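How does a wood become electricity?

Do you know that trees can help to make a cup of something hot? Not only with a fire! In the valley of Lakincombe there is a small power station which burns wood chips, and it gives electricity to over 200 homes.

First, the foresters walk in the wood and choose the trees. They take the thin and crooked ones, so the strong trees get more light. Mererid Gethin is the forester in Lakincombe. She marks each tree with a spot of paint, and she was 11 years old when she planted her first oak.

Then a machine called a chipper cuts the trunks into little pieces. The chips must dry under a roof for many weeks, because wet wood burns badly and makes a lot of smoke.

In the power station the chips burn and heat water in a big boiler. The water becomes steam. The steam pushes the blades of a turbine, and the turbine turns a generator. Now we have electricity! It travels through cables to the houses, where people use it for lamps, computers and kitchen machines.

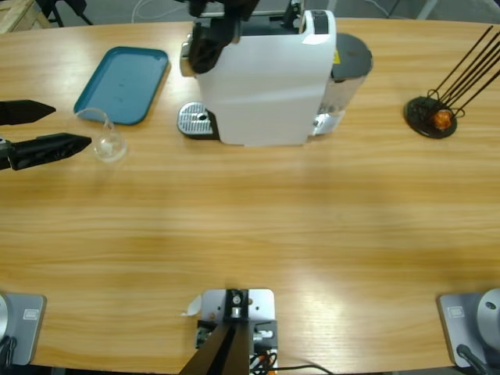
After the cutting, the foresters plant new trees. A young tree needs many years to grow, so they must never cut more than the wood can give back.

Words to learn
Boiler: a closed tank where water is heated.
Turbine: a wheel with blades, turned by steam, wind or water.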